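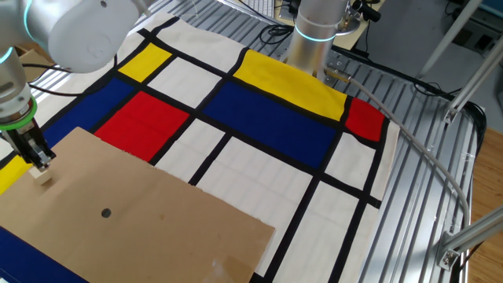
Fig. 1. The small block at the upper-left edge of the cardboard, with the grid cloth underneath.

Student Work > Design Foundations > Project Reports > Plain Ground, Busy Ground

Plain Ground, Busy Ground: Project Report
Provemton, 26/06/2023

Our project asked how much a patterned table covering gets in the way when a person has to find a small, light-colored object. We began the work in December as a poster exercise and moved it to a real table after the first review at Sirside.

The covering is a fabric cloth printed in the style of Mondrian, with thick black lines and rectangles of red, yellow, blue and off-white. We chose it for its hard edges and strong contrast. The off-white cells mattered most to us, as the block is pale too. The cloth had been stored folded and we did not iron it, so the creases stayed in. On top we laid a large flat sheet of brown cardboard. It has rough edges and a small round hole near the middle. We decided not to trim it or patch the hole.

For the survey, 40 people looked at printed photos of the block in different positions and marked where they saw it. We collected 242 marked sheets and left out 74 of them where the mark was unclear or missing.
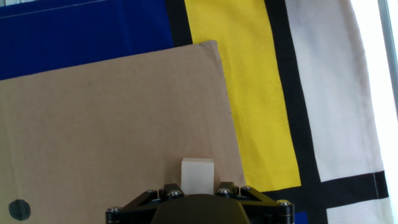

On the cardboard, most people marked the block right away. The tan surface is close to one even tone, and a pale object stands out from it. On the yellow and blue cells the results were nearly as good. The off-white cells were the slowest, and a black line close to the block made things worse – several people marked the corner of a cell instead.

The main weak point is lighting. The top of the block came out brighter than the front in some prints, and we did not control for that. We also used only one block. A second round at Pevcombe should use a darker one and a sheet of gray board the same size as the cardboard.

Filed under: Color & Pattern, Table Studies, Group Projects
3 comments | 8 shares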